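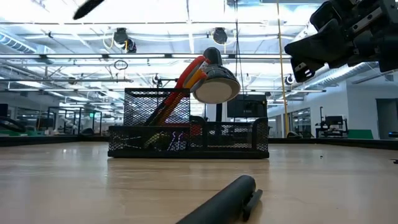
Figure 4. Bench with mesh organizer and lamp. Arm at upper right.

Section 4. Setting Up the Desk Station

This section covers the desk-tidying task on the Vadari arm at our Flilness site. It replaces the pages supplied by Hsu, which assumed a bench with nothing on it. People work at our benches. Revised February 24, 2018 by Chun-hung Yau, bench operations.

4.1 Before you start

1. Read the shift log. If the last operator left a fault open, stop and get it closed first.
2. Check that the red stop button is within reach of your chair, with your chair where you normally sit.
3. Take your own pens, phone and cup off the bench. The arm does not know which pen is yours.
4. Clear any cord from the path between the arm and the item to be moved. Cords that have to stay should be taped or hung.

NOTE: The sales sheet says the station needs "no preparation." We logged preparation time in December and it came to 13 minutes per setup. Put that time on your sheet under station work. Do not fold it into your break.

4.2 Placing the organizer

5. Set the organizer flat on the bench, away from the rim.
6. Push long-handled items down as far as they will go. Scissors that lean out over the side are the most common cause of a failed approach.
7. Keep small clips in the low compartment. If they are piled above the wall, take some out.
8. Stay behind the floor line before you release the hold.

CAUTION: Never straighten an item while the arm is live, even if it has paused. A pause looks exactly like a stop from where you are sitting.

4.3 Checking the approach

9. Select Approach, Slow on the pendant and open the wrist view.
10. Watch the fingers come in. The organizer should sit between the two tips. If it sits to one side, press Hold and move the organizer by hand. Re-teaching the point takes longer and the next person will have to undo it.
11. Check whether anything sticking up could catch on the fingers or wrist.
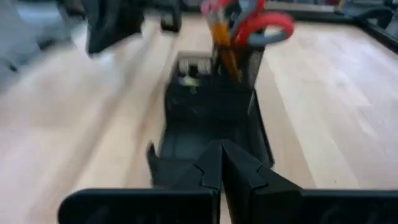
Figure 5. Wrist view: organizer centered between the fingers, scissor handles above the right fingertip.

12. If the view is smeared, wait for the arm to settle before you judge the position. Do not approve a grip from a blurred view because the timer is running.

NOTE: The cycle target on the pendant is 72 seconds. It came with the Darum software package and was not measured here. You will not be written up for missing it. If a lead tells you otherwise, send them to this page.

4.4 Running and watching

The supplier's training describes the operator as "free for other tasks" during a run. Our log for the first trial shows 684 runs, and we have yet to see a week when the person at this bench could turn around and do something else. Plan on one person watching one arm. If your schedule gives you a second station, raise it with your lead before the shift starts.

13. Release the hold and keep the stop within reach.
14. Between moves, look over the whole bench as well as the item being moved.

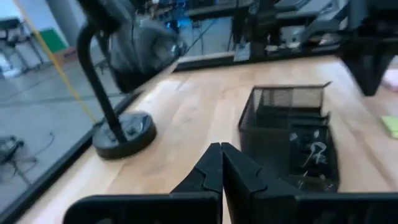 15. After every 10 runs, press Hold, wait for the amber light, and put back anything that has shifted. Write down what you moved. These entries are the only record of how much of the tidying is still done by hand, and we will need them when staffing for this area comes up again.
16. At the end of the shift, park the arm, lock the pendant and sign the log.

CAUTION: Parking does not cut power. Use the wall isolator before cleaning the fingers or reaching under the wrist.

For grip faults and error codes, go to Section 5.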